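5. Does the success rate survive a change of room?

5.1 What we set out to check

The claim we test in this section is a simple one. Groen, the two-armed tidying policy described in Section 3, was reported in its first release to pick up litter from a bedroom floor and bin it with a success rate high enough that the authors of that release (two of whom are also authors here) called the task "largely solved". We no longer think the word was earned. The figure came from a single furnished room at our Boduvstead site, with one bin, one carpet and a small set of wrappers that had all been handled, flattened and re-crumpled by the same people who wrote the reset instructions.

A policy can do well under such conditions for dull reasons. It may have learned where the bin usually stands. It may have learned that litter lies in the half of the floor nearest the robot, because that is where a person resetting the room will drop it without thinking. Neither habit would show up as a fault until something moved. We therefore repeated the trials with the policy weights frozen, and changed only the things that a cleaner would not notice as changes at all.

5.2 Data and trials

The training set is the one released in January under the name Dasero. It holds 2,482 demonstrations, all collected by teleoperation, and we added nothing to it. For evaluation we ran 499 trials. The plan had been for one more, but the last was stopped when the left wrist lost its connection before the arm had moved, and we saw no honest way to score it. It is left out of every figure and table.

Trials were spread over 6 room layouts. Layout A is the original one. In B and C the furniture stays put and the bin moves. In D and E the bin stays put and the bed or sofa is shifted so that one arm has less space to swing. Layout F changes both, and adds a lamp as the only source of light. The robot base was parked on a floor mark in each case, with the mark itself hidden from the cameras once parking was done.

Each trial used one item of litter. We drew it from a bag without looking, dropped it from knee height and left it where it fell, unless it landed under furniture, in which case we dropped it again. This last rule favours the policy and we should say so. Real rubbish does end up under beds.

5.3 Scoring

The first release scored a trial as a success if the item was in the bin when the time limit ran out. We keep that measure for comparison, but we think it hides too much. An item that is dropped twice, dragged across the carpet and finally scooped over the rim counts the same as one lifted cleanly at the first try. So does an item that goes in while an older piece of rubbish comes out, which happened more often than we had expected and was not recorded at all under the old rule.

We therefore use a stricter score next to the old one. A strict success needs a single grasp, no contact between the item and the floor after lifting, no movement of the bin by more than a hand's width, and nothing leaving the bin. Two raters scored each trial from video without knowing the layout label, though the layouts are different enough by eye that we doubt this blinding did much. Where the raters disagreed, the trial was marked down.

5.4 What we found

Under the old measure, the policy holds up in layouts A, B and D and drops in the other three. That is a better result than the more doubtful among us had predicted. Under the strict score the picture is poorer everywhere, including in layout A, where the original claim was made. Many of the trials that once passed were passing on the second or third attempt, and the time limit was long enough to forgive this.

The drop in layout C is the one we find hardest to wave away. Nothing in C is difficult. The bin is closer to the robot than in A, the litter is in full view, and both arms have room. The policy nonetheless tends to carry the item towards the place where the bin stood in the demonstrations, pause, and then correct. Sometimes the correction comes in time. We take the pause as weak evidence that position has been partly memorised, and we say weak because a pause has other possible causes, among them a slow update from the wrist cameras, which we did not log separately.

Thin plastic wrappers gave more trouble than paper. The fingers often close on a fold and lift only part of the wrapper, and the policy seems to have no notion that a wrapper held by one corner will swing. Tissue and card were handled well in all layouts. It would be easy to present the average over materials and leave it at that, but the average depends on what we happened to put in the bag.

5.5 The role of the second arm

The earlier release made much of the use of two arms, arguing that one arm steadies the bin while the other delivers the item. We looked for this in our trials and are less sure it is a learned behaviour in any strong sense. Figure 5 gives the arrangement in question, with the left gripper at the side of the bin and the right one near a wrapper on the carpet.
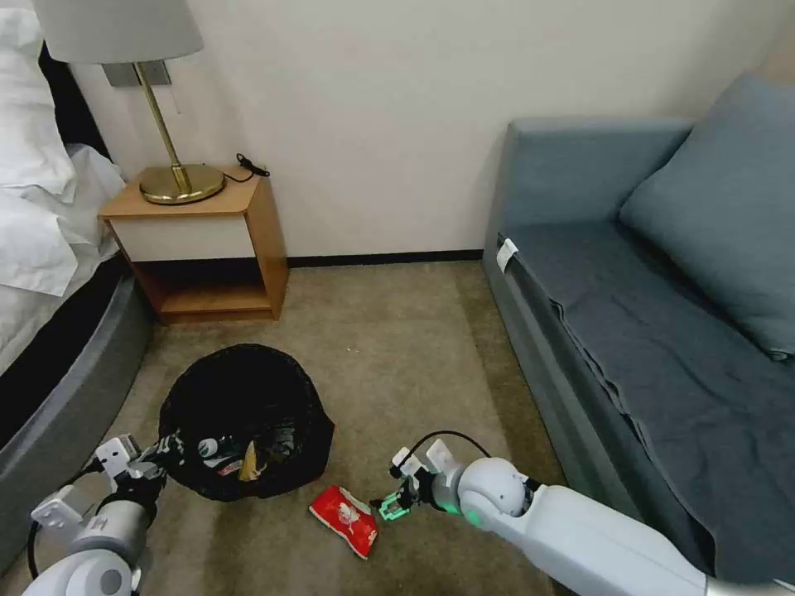

Figure 5. Left gripper close to the rim of the lined bin; right gripper just beside a crumpled red wrapper.

One reader of our draft, writing from Gratwood, objected that we were asking the wrong thing of the left arm: a hand kept near a light bin is useful even if it never closes, in the way that a person will hover a palm beside a full cup, and a test that counts only firm grasps would miss the benefit completely. The reader went on to suggest that we disable the left arm and see whether bins were knocked over more often.

We think the objection is fair and ran the suggested test, in a small way, on layouts A and C only. With the left arm folded back, the bin was pushed further on average, but it was not tipped over more often, and the strict score barely changed. The set is too small to lean on. It does suggest that the left arm limits how far the bin slides, which is a modest benefit and a good deal less than the cooperation described in the first release. It is also possible that the left arm simply copies the pose the operators held while waiting for their right hand to finish. Most of the operators were right-handed, and the Dasero recordings do not include enough left-handed demonstrations to separate the two accounts.

5.6 Limits of this check

All six layouts are variations on one kind of room. There is carpet in each, and we did not test hard floors, where a flat wrapper may be much harder to pick up – or easier, for all we know. The bin is the same model throughout. We also fixed the start pose of both arms, so nothing here speaks to whether the policy can begin the task part-way through another one.

A further worry concerns ourselves. The people who laid out the rooms had all seen the policy fail in earlier work and had opinions about what would break it. Layout C in particular was proposed by someone who expected it to do badly. We do not believe this makes the result wrong, but a group with no stake in either answer might have chosen a gentler set of rooms, or a harsher one, and reported a different drop. The layout drawings, the floor marks and the contents of the bag are listed in the supplement so that others can disagree with us in detail.

For the remainder of the paper we report the strict score first and give the old measure in brackets. Readers comparing our tables with the first release should use the bracketed values only.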